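3. 천 커버 씌우기와 관리

Kelurberg 패브릭 커버(어두운 색상) 공통

시작하기 전에 커버를 펼쳐 실밥과 먼지를 털어 냅니다. 포장에서 꺼낸 직후에는 접힌 자국이 남아 있을 수 있습니다.

1. 커버의 안쪽 면을 아래로 하여 상판 위에 놓습니다.
2. 가운데에서 바깥쪽으로 손바닥으로 쓸어 주름을 폅니다.
3. 모서리를 맞춘 다음 남는 천을 밑으로 접어 넣습니다.
4. 고정 밴드 6개를 대각선 순서로 끼웁니다.
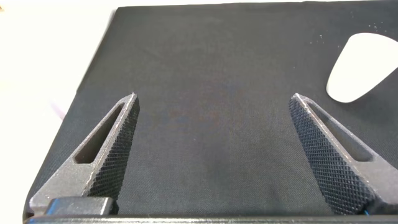 읽는 시간 3분

짙은 색 천은 결이 촘촘해도 보풀과 먼지가 눈에 잘 띕니다. 부드러운 솔로 능직의 결을 따라 한 방향으로 쓸어 주십시오.

5. 얼룩은 물을 적신 흰 천으로 두드려 닦습니다. 문지르지 마십시오.
6. 그늘에서 완전히 말린 뒤 다시 씌웁니다.

주의: 표백제를 사용하지 마십시오. 다림질은 뒷면에서 낮은 온도로만 합니다.

참고: 첫 세탁 때 물이 빠질 수 있으므로 단독으로 세탁하십시오. 교체용 밴드는 부품 번호 156으로 주문합니다.

다음: 4. 커버 벗기기와 보관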